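Board wall

A board wall, also called a plank wall or boarded lining, is an interior wall surface made of long, narrow boards fixed side by side. The boards most often run from floor to ceiling, but they may also be laid flat, as in shiplap, or set at an angle. Board walls are found in kitchens, porches, bathrooms, stairways, schoolrooms and summer houses. They are usually painted, and pale colors are the most common.

The term covers several kinds of work. Boards with a tongue on one edge and a groove on the other are known as matchboard or matched boards. Boards with a small rounded molding along the joint are called beadboard. Plain boards with thin strips nailed over the gaps are board and batten. In everyday speech the words are often mixed, and "beadboard" in particular is used for almost any narrow vertical lining.

History

Boarded rooms are older than plastered ones in many places where timber was cheap and lime was not. Early boards were split or sawn by hand and varied in width, with the wider pieces kept for walls that visitors would see. Joints were simply butted together, and gaps opened as the wood dried. Rags, moss and paper were pushed into the cracks in cold weather.

Water-powered and later steam-powered planing mills made it possible to cut a tongue and groove along the full length of a board at low cost. From then on a boarded wall could be put up quickly by one carpenter and a helper, and it became the usual lining for service rooms. In larger houses it was common to find plaster in the front rooms and boards in the pantry, scullery and back stairs.

Fashion turned against boarding once sheet materials came into use. Many old walls were covered over, and some were found in good condition years later when the sheets came down. Interest returned with the taste for cottage and farmhouse rooms, and boards are now fitted in new houses as often for looks as for wear.

Carys Rowlands, in Linings of the Small House, argues that the choice between boards and plaster had more to do with the season of building than with money. Plaster needed time and mild weather to dry. A house closed in by December could be boarded at once and lived in over the winter.

Materials

Softwoods such as pine, spruce and fir are the usual choice. They are light, easy to nail and take paint well. Cedar is used in damp rooms. Hardwood boards are more costly and are generally oiled or varnished so that the grain shows.

Medium-density fiberboard is sold in large sheets with grooves cut into the face to look like separate boards. It is flat and free of knots, but plain grades swell if water reaches a cut edge. Plastic boards are made for bathrooms and laundry rooms.

Knots in softwood have to be sealed before painting. Without a sealer the resin works its way through and leaves yellow or brown rings, most noticeable under white and other light paints.

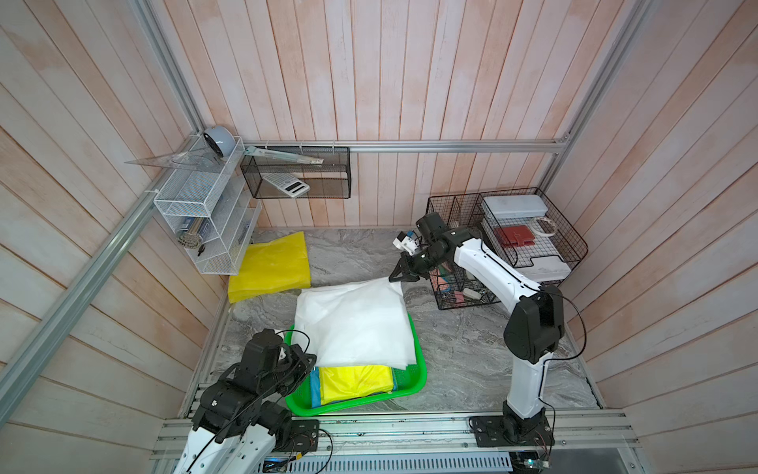 Construction

Vertical boards need something to be nailed to that runs across them. On a framed wall this is done with short blocks between the studs, or with horizontal strips called furring. On masonry, furring is fixed to the wall with screws and plugs. Two strips are enough for a low wainscot, and a full-height wall takes more.

The first board is set plumb with a level, since any error is carried along the whole wall. Each board is then nailed at a slant through the tongue, and the groove of the next board hides the nail. The last board is cut to width and nailed through the face.

Wood widens and narrows across the grain as the air in a room changes. Boards are therefore stacked in the room for several days before fitting, and a small gap is left at each end of the wall. The gap is covered by trim. Boards that are fitted tight in dry weather may buckle in a humid summer.

At the bottom, boards either stop behind a baseboard or run down close to the floor. A stone or tile floor is often finished first and the boards held slightly above it, so that mop water does not soak into the end grain. End grain takes up water much faster than the face of the board, and most rot in old board walls starts there.

Finishes

Oil paint was the standard finish for a long time, and many old walls carry several coats of it. Water-based paint is now more usual. It dries faster and yellows less, but it tends to bridge the joints between boards and crack along them when the wood moves. Painting the tongues before the boards go up avoids bare lines showing in winter.

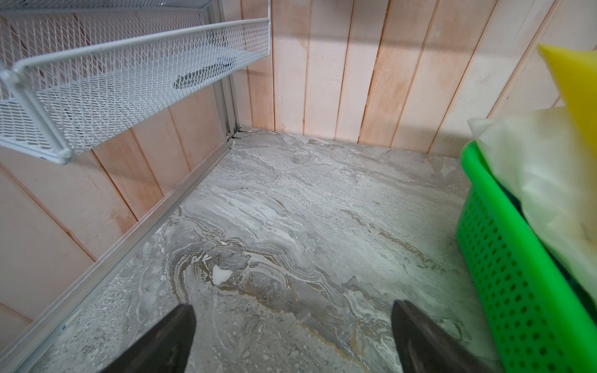
Limewash and thinned paint give a faded look in which the grain can still be made out. Hefin Kneath recorded a regional habit of adding a little red earth to white limewash, which gave a pale pink that was thought to be warmer by lamplight. The color was used mainly in kitchens and dairies. Darker shades were kept for the lower part of the wall, where boots and chairs marked it.

Paint on older walls may contain lead. Dry sanding spreads the dust through the house — wet methods or careful removal of whole boards are preferred.

Care and repair

Dust collects in the grooves and is best removed with a soft brush. A single damaged board can be replaced by splitting it down the middle with a chisel and lifting out the two halves. The back lip of the groove is cut off the new board so that it can be pressed in from the front, and it is held with glue and face nails.

Loose boards are usually the result of rusted nails or of furring that has come away from the wall. Damp should be traced and cured before any board is put back.

See also

Batten
Shiplap
Tongue and groove
Wainscot

This page was last edited on March 5, 2020.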